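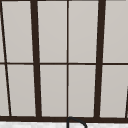

AUTOMATION / BUDGETS

Before the Robot, Buy the Kitchen in Software

When Raquel Frade asked for money to buy a kitchen robot, her director at Barroso gave her until February to prepare a plan. Her first request was for simulation. In the rendered kitchen there is a dark window frame, pale glass and the arch of a faucet, and it costs nothing to move them.

"We wanted to buy the arm first," she says. "It was a mistake of order, and I am glad we saw it on paper."

Her plan now gives 18 percent of the budget to software and modeling, and 62 percent to hardware. The rest is for training, spare parts and installation. Leandro Moya, who reviews the purchases, asked her to add six months of support to every offer, so that the prices can be compared.

He also advises to ask one question early: who will keep the virtual kitchen up to date when the real one changes? At Barroso this work had no line in the first budget. Now it has one, small, under maintenance.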